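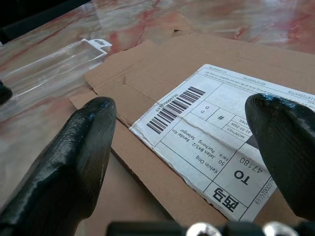 The gripper fingers over a flattened carton. Both show fine ribbing.

Parisa Mohammadi looks after the two-arm cell at Nigam, and our November visit was mostly spent on how she keeps it going. The fingers take the most wear. She checks the tips each morning and swaps a pair after 3,000 grips, or sooner if the ribs have gone smooth. A swap takes 15 minutes: loosen the screws at the base, change the fingers, tighten up, then run the zero routine on both arms.

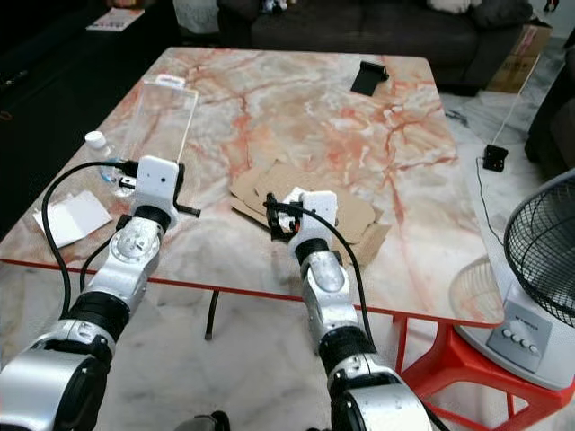 Cables are the other regular job. Each gripper has its own black lead, and it needs enough slack for the wrist to turn but not so much that it drags over the table. Parisa moves the arm by hand through its full reach before she clips anything down. The cell at Durel lost 2 leads last year through skipping that step.

Ona Urbonaitė asked about glossy tabletops. Parisa said reflections can upset the wrist camera, so she tests with card and clear plastic before a longer run. We left at 5 with a copy of her checklist.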